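3.2 Materials and work surface

The study looked at how people put small stationery back into a desk organizer, and at how the form of the organizer affects where they choose to put each item. We used one model throughout, a clear plastic box with an open top and upright inner walls. An earlier round with an opaque organizer had left us unsure whether participants were choosing a compartment by its size or simply by what they remembered being in it. With clear walls, the contents of every compartment stay in view from the seat, and memory plays a smaller part.

Each session took place at a table with a pale wooden top. A white board was laid over the table so that the surface was plain and the thin outlines of pens would be easy to find in the recordings. The board does not reach the far end of the table, and a strip of wood shows behind it. Participants were told to treat the wooden strip as out of bounds for loose items. The organizer was set on the board before the participant sat down, with no mark to show where it should stay, and participants were free to move it. 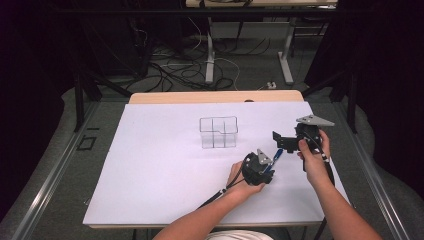

Figure 2. Organizer on the white board, with the participant's hands on the near side.

The items were ordinary ones: pens, pencils, a ruler, an eraser and a few clips. Nivaldo Siqueira bought them from a stationery shop in Assunção, and they were checked for damage before each day's sessions. Pens were used in the first block and mixed items in the second. We kept the pens capped in all trials after one leaked in piloting and left a stain on the first board, which was then replaced.

3.3 Procedure

Twenty adults took part, all of them in May. Nine had office jobs and kept an organizer of some kind on their own desks. The others were students or worked in shops and kitchens. Each session lasted 45 minutes, including a short practice period that was not scored.

At the start of a trial, Peninah Mutiso placed the items on the board following a printed layout and stepped back. The participant was asked to "put these away the way you would want to find them tomorrow." No order was given and no compartment was named. A trial ended when the participant said "done." If an item fell off the table, it was returned to its starting place and the clock was left running.

After the last trial we held a short interview. Participants were asked which compartment they had filled first, whether any item had been hard to place, and whether they would have liked the organizer turned the other way. Mirela Lins took notes on paper and typed them up the same afternoon.

3.4 Coding of placements

Two coders, Gleice Medeiros and Tatiana Trnka, worked through the recordings separately. For each item they noted the compartment, the side from which the item went in, and whether it was moved again before the end of the trial. Disagreements were settled by watching the trial together.

The shape of the organizer caused some trouble here. Its rim is not level – it steps up from a lower section to a higher one – and the dividers inside come to peaked corners. Because the walls are transparent, the edges of one divider can be seen through another, and from a low angle they cross. A pen leaning in one compartment can then look as if it stands in the next. We therefore coded the compartment from where the lower end of the item rested, and ignored the upper end.

A blue pen lying on the near part of the board was a frequent case in the first block. Participants often left the nearest item until last, and several said afterward that they had been "clearing from the back." We return to this in Section 4.
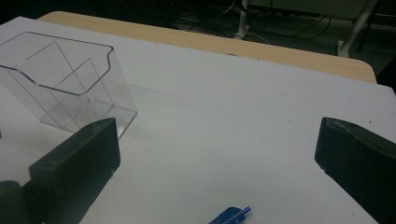

3.5 Items left outside the organizer

An item was coded as left out if it was still on the board or the wood when the participant said "done." Items resting across the rim were coded separately, as participants differed on whether these counted as put away. Clips were left out of this count in the first three sessions, before the layout sheet was corrected, and those sessions are marked in the Appendix.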